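Rondwood finger pads, two months in

I bought a set of the Rondwood replacement finger pads in January, and I've been meaning to write them up ever since, because they've made looking after our hand-held gripper so much nicer!

Some background. We use the gripper for picking up food-shaped things, mostly flat and round, and the old pads had gone shiny at the tips. Anything thin would slide out the moment you tilted it. I'd been cleaning them with alcohol and hoping for the best, which bought me a day or two each time.

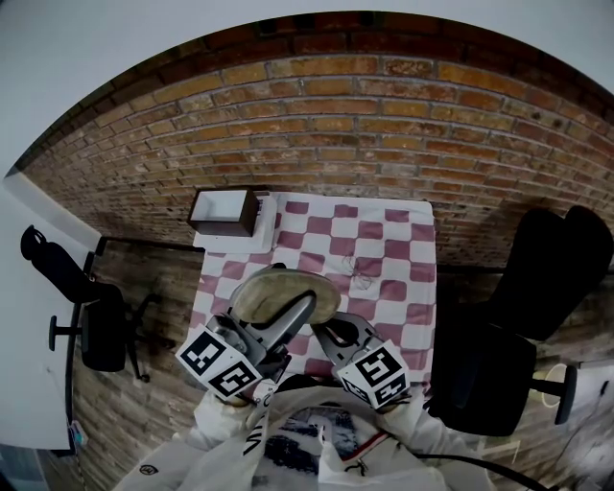

Fitting took me 17 minutes for the pair, and I'm slow. Undo the screws, peel off the old pad, wipe the metal, press the new one on and leave it overnight before you do any work with it. Take care not to knock the marker cubes while you're at it – I nudged one and had to redo the calibration, which was my own fault.

The grip is lovely. Pushpa Kaushik, who shares the gripper with me, ran 370 picks on hers before she saw any wear, and mine are still going strong. I had Fekero pads before, and those were done by 107.

Two grumbles. The instruction sheet is tiny, and the glue strip is a touch too wide, so you'll want a sharp knife to trim it. Spares come in packs of 40 as well, if you have several grippers to keep going. I've ordered the small pack again.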